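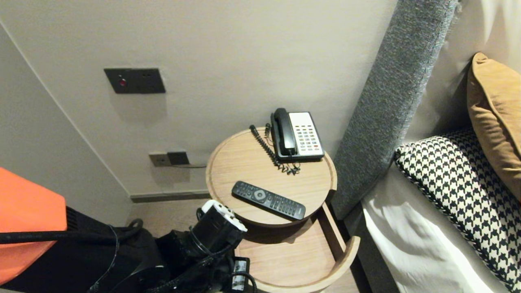
Rooms Division Management
Unit 6 handout: Selling the room night
Course tutor: Unathi Makhubela
Revised May 28, 2018

Read before the session. Bring a calculator. The workings use the Sasaki, a 41-room hotel in Sirirville, and the figures are the ones used in Unit 5, so keep that handout to hand.

6.1 What is being sold

A hotel sells the use of a room for one night. If the night passes and the room is empty, that sale is gone. A shop that fails to sell a coat on Tuesday's opening hours still has the coat at closing time; a hotel has no stock to carry forward. Economists call this a perishable product, and airlines, theatres and car hire firms have the same problem.

Two other facts follow the product around. First, the number of rooms is fixed in the short run. Second, most of the cost of running the building is there whether guests come or not: rent or loan payments, insurance, permanent staff, heating of corridors, licences. The extra cost of letting one more room is small. It covers laundry, room cleaning time, soap and so on, water and power, and any commission on the booking.

At the Sasaki the extra cost is set at £11 per occupied room, before commission. We use that number all through this unit.

6.2 The three basic measures

Occupancy is rooms sold divided by rooms available, shown as a percentage.

Average daily rate (ADR) is room revenue divided by rooms sold. Leave out breakfast, bar, telephone, parking and meeting room hire. Leave out tax.

Revenue per available room (RevPAR) is room revenue divided by rooms available. It is also occupancy multiplied by ADR, and you should check your answer both ways.

Worked figures for January:

Rooms available: 41 x 31 nights = 1,271
Rooms sold: 903
Occupancy: 903 / 1,271 = 71.0%
Room revenue: £55,986
ADR: £55,986 / 903 = £62.00
RevPAR: £55,986 / 1,271 = £44.05

Using the rounded occupancy, 71.0% x £62.00 gives £44.02. The three pence is rounding. In coursework, work from the unrounded figure and round once at the end.

Rooms out of order are a common source of disagreement. In this course a room that is out of order stays in the count of rooms available. Some hotels take it out, and their occupancy then looks better than it would under our rule. When you compare two hotels, find out which rule each one uses before you say anything about their results.

Complimentary rooms (given free, for instance to a tour leader) are occupied but not sold. Show them on a separate line.

6.3 Why one measure is not enough

Suppose the Sasaki could have filled 1,100 room nights in January at an ADR of £50. Room revenue would have been £55,000 and occupancy 86.5%. The manager who watches only occupancy would be pleased. Room revenue is £986 lower than the actual result, and there are 197 more rooms to clean, at £11 each, or £2,167. The month is £3,153 worse before anything else is counted.

There is an argument on the other side. More guests means more breakfasts and more bar sales. A full answer has to include the profit on those, and in an essay you will be expected to raise it. RevPAR says nothing about it either way.

6.4 Market segments

A segment is a group of guests who book in a similar way and will pay similar prices. The usual split:

Corporate: booked by a company at an agreed rate. Mostly one or two nights. Short notice. Not very sensitive to price within the agreed limit.

Leisure, individual: booked by the guest. Longer notice. Compares prices.

Group: ten or more rooms on one booking. Lower rate, long notice, a contract and usually a rooming list.

Contract: a block of rooms taken over a long period, such as airline crew. Lowest rate, very steady.

The same person can be in different segments in the same month. A guest who comes for work at a company rate and returns with family at a weekend rate counts once in each. Takumi Nakajima's guest lecture in Unit 4 went into this in more detail, and the slides are in the library folder.

6.5 Channels and what they cost

A channel is the route a booking takes to reach the hotel: telephone, walk-in, the hotel's own website, an online agent, a tour operator. Each has a cost. Compare channels on the net rate, after that cost comes off.

Online agent, £70 with 15% commission: £70.00 - £10.50 = £59.50 net
Own website, £66 with £1.50 card and booking fee: £66.00 - £1.50 = £64.50 net
Corporate by telephone, £63 with no commission: £63.00 net

The highest selling price gives the lowest net rate here. Students often stop at this point and advise the hotel to drop the agent. Before you do, ask how many of the agent's guests would have found the hotel without it. If the room would have stood empty, £59.50 less £11 is £48.50 the hotel did not have.

The wages of the reservations clerk are not in the telephone line above. They are treated as fixed. In a large hotel with a separate reservations office that would be hard to defend, and a cost per call should be added.

6.6 Group displacement

A group asks for rooms on nights when some of them could be sold to individuals at a higher rate. The hotel has to decide whether the group is worth having. Work through it in this order.

The enquiry: 12 rooms for two nights at £48, with hire of the meeting room at £500 for the whole stay.

Forecast without the group: 35 rooms sold on night one, 38 on night two, at £62.

Step 1. Rooms left unsold without the group. Night one: 41 - 35 = 6. Night two: 41 - 38 = 3.

Step 2. Rooms displaced. Night one: 12 - 6 = 6. Night two: 12 - 3 = 9. Total 15 room nights.

Step 3. Group room revenue. 24 room nights x £48 = £1,152.

Step 4. Revenue displaced. 15 x £62 = £930.

Step 5. Gain in room revenue. £1,152 - £930 = £222.

Step 6. Extra room costs. The hotel services 24 - 15 = 9 more room nights than it would have done. 9 x £11 = £99.

Step 7. Add other income. £222 - £99 + £500 = £623.

On these figures the group should be accepted. Without the meeting room hire the gain would be £123, and a small error in the forecast would wipe it out — two more displaced rooms would be enough, once the saving in room costs is allowed for. Check this for yourself: each further displaced room loses £62 and saves £11, so the cost is £51 a room. Two rooms leave £21. Three leave a loss of £30. So the sentence above is true only if you regard £21 as nothing; in an exam, give the figure.

We have left the cost of servicing the meeting room out of step 7. It is dealt with in Unit 8.

6.7 Overbooking

Some guests with reservations do not arrive (no-shows) and some cancel too late for the room to be resold. A hotel that never takes more bookings than it has rooms will therefore have empty rooms on nights when it turned people away. Many hotels accept a few bookings over the limit.

The number depends on:

the no-show rate for that type of night, by segment
how many bookings are guaranteed by card or deposit
expected early departures and overstays
what it costs to send a guest elsewhere

The last is called walking a guest. The hotel pays for a room at a similar or better hotel, the taxi, and normally a telephone call home. It also loses goodwill, and that should be given a value even if the value is a guess. A guest who arrives at eleven at night and is sent across town may not come back, and may be the person who books rooms for a whole company.

The Sasaki charged £2,247 in no-show fees last year. The money is shown under other income. It is not room revenue in this course, and it does not enter ADR.

Points of practice for the front desk:

Know by mid-afternoon whether the house is oversold.
Ring guests who have not given an arrival time.
Check rooms marked out of order — a faulty lamp may be fixable by evening.
Arrange the other hotel before the guest is standing at the desk.
Do not walk families with small children, guests staying several nights, or regulars.
The duty manager speaks to the guest, in private if possible.

6.8 Forecasting

The short forecast covers the next ten days and is redone daily. Start with rooms on the books, add expected pick-up, take away expected no-shows and cancellations. Pick-up is the number of bookings still to come between now and the night in question. Use the same night of the week in past weeks and adjust for local events.

You will be using Faduvix in the computer room for this. Its pick-up report counts group blocks as sold from the day they are entered, even when no names have been received. Take unnamed group rooms out by hand until the contract is signed.

Write down the reason for every manual change. Forecasts are compared with results at the end of the month, and a change with no note against it cannot be learnt from.

6.9 Exercise for the seminar

The Wornosier, a neighbouring hotel, has 60 rooms. In a 30-night month it sold 1,260 room nights for room revenue of £85,680. Three rooms were out of order for the whole month.

Work out occupancy, ADR and RevPAR under our rule. Then work out occupancy and RevPAR again with the three rooms taken out of the count. Write half a page on which hotel had the better month, the Wornosier or the Sasaki, and list what else you would want to know before deciding.

Hand in at the start of the seminar. Show all workings. Answers without workings get half marks at most.

Next unit: setting the rate, including weekend and seasonal rates. Read chapter nine of the course book and the short note on corporate contracts.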